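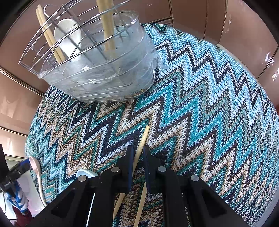

Our league changed its substitution rule in July and I have been keeping score under it for 13 games now. A player who comes off can go back on once per quarter, and that's it. Injuries count. Blood counts.

Last night at Zornstead we saw what happens when a team forgets. Rizwan Seneviratne came off twice in the third, the second time to change a shoe. With 20 seconds left in the quarter So-ying Chu picked up her fifth foul and the bench had one name on it, his. He stood up, the referee looked at me, and I had to shake my head.

They finished the quarter with four. Minuseo scored one basket against them and missed an easy one. Rizwan was back on at the start of the fourth and they won by six.

I asked what we should do if a side drops to two players. The rule book says the game is forfeited below two, so two can carry on. I don't know how you would inbound the ball and get it back up the floor, but I'd like to see it tried.

Next game is Millau away.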